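Handgreifer Endix G2 im Test: gutes Gerät, aber die linke Backe macht Sorgen

Veröffentlicht am 18 Mai 2023

Vorab eine Bemerkung: Deutsch ist nicht meine erste Sprache, ich bitte um Nachsicht bei den Fachwörtern. Ich arbeite in einer kleinen Werkstatt, wo wir Greifabläufe für weiche Teile vorbereiten, also Netze, Beutel, Bezüge und Kissen. Die Abläufe führen wir zuerst von Hand vor, mit einem Handgreifer, und später übernimmt sie der Roboterarm. Den Endix G2 habe ich seit Oktober im Einsatz. Bezahlt haben wir 964 Euro, ohne Ersatzbacken.

Lieferung und Aufbau

Der Greifer kam gut verpackt. Die Anleitung ist kurz, aber verständlich, nur die Tabelle mit den Drehmomenten fehlt darin. Ich habe sie beim Händler Clenex angefragt und nach zwei Tagen als Datei bekommen. Der Aufbau selbst dauert nicht lang. Wer schon einmal mit Gewindeeinsätzen in gedruckten Teilen gearbeitet hat, findet sich sofort zurecht.

Im täglichen Gebrauch

Das Gewicht ist angenehm, auch nach einer Stunde tut mir das Handgelenk nicht weh. Der Abzug läuft weich und ohne Ruckeln. Bei festen Gegenständen, zum Beispiel Dosen oder kleinen Schachteln, habe ich nichts zu kritisieren. Die Backen schließen gerade und halten fest.

Bei Stoff ist es schwieriger. Glatte Bezüge rutschen manchmal durch, wenn man sie nur am Rand fasst. Das kenne ich aber auch vom Paton, den wir früher hatten, und mit etwas Übung greift man automatisch tiefer.

Was schiefgegangen ist

Nach 844 Greifvorgängen (wir führen eine Liste) hat sich die linke Backe gelockert. Ich habe es zuerst nicht gemerkt. Die Backe stand ein wenig schräg, und beim Schließen blieb ein Spalt, oben breiter als unten. Ein dünner Beutel ist mir dabei aus dem Greifer gefallen, das war noch harmlos.

Schlimmer war der zweite Fall. An der Kante der schrägen Backe hat sich ein Netzgewebe verhakt, und beim Öffnen kam es nicht frei. Ich habe mit der anderen Hand nachgeholfen, und genau in diesem Moment ist mir der Finger vom Abzug gerutscht. Die Backen sind zugegangen, mein Daumen war dazwischen. Es gab einen blauen Nagel, mehr nicht. Trotzdem war es mein Fehler: Man soll nie zwischen die Backen fassen, solange die Feder gespannt ist. Ein Sperrhebel würde hier helfen, und ich verstehe nicht, warum Endix keinen einbaut. Der Brunton hat einen.

Clenex hat die Backe auf Garantie ersetzt, nach 12 Tagen. Eine Erklärung lag nicht dabei. Ich vermute, dass die Schrauben im gedruckten Material langsam nachgeben.

Meine Prüfung vor jeder Schicht

Seit dem Vorfall gehe ich immer gleich vor:

1. Greifer ganz öffnen und beide Backen von Hand leicht drehen. Es darf kein Spiel geben.

2. Langsam schließen und gegen das Licht schauen, ob die Flächen parallel stehen.

3. Mit offenen Backen an das Netzgewebe heranfahren und auf die Kanten achten - grobe Maschen bleiben am leichtesten hängen.
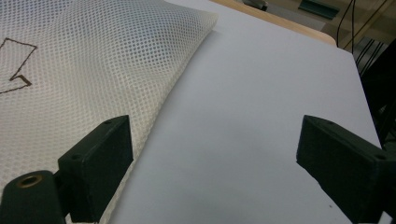
4. Wenn sich etwas verhakt: Greifer ablegen, Feder entspannen, erst danach den Stoff lösen.

Fazit

Ich gebe drei von fünf Sternen. Für feste Teile ist der G2 eine gute Wahl. Wer viel mit Netzen und offenem Gewebe arbeitet, sollte die Schrauben oft kontrollieren und am besten gleich ein Paar Ersatzbacken mitbestellen. Falls Endix einmal einen Sperrhebel zum Nachrüsten anbietet, werde ich die Bewertung ergänzen.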